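Part-time operators wanted for gripper comparison study

Brarkus is hiring 11 part-time operators to compare two hand-held grippers, the Masilela and the Tritard, on everyday cloth tasks. The work starts in June and takes place at our Urkisetti site.

You will work standing at a table with one gripper in each hand, folding shirts and towels and hanging them up again. After each block you switch models and fill in a short form on grip, weight and trigger feel. Each operator completes 214 folds per model over the length of the contract. Shifts are four hours with two breaks. 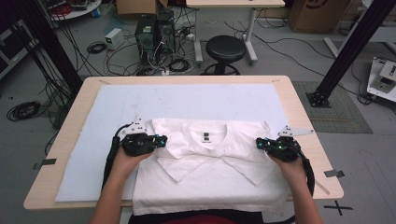 T-shirt task, one gripper on each shoulder, sleeves folded in.

No robotics background is needed. You should be comfortable using both hands, able to stand for most of a shift, and willing to repeat the same task many times. Let us know if you have had a wrist or shoulder injury - it does not rule you out, but we will plan your blocks differently.

Pay is $147 per shift, plus $100 when you complete the full set. Training is paid at the same rate.

To apply, send a short note with your available hours to Lerato Dlamini, operator coordinator. Questions about the grippers or the test plan go to Khanyisile Engelbrecht. Please mention any earlier teleoperation or assembly work.

Posted December 28, 2022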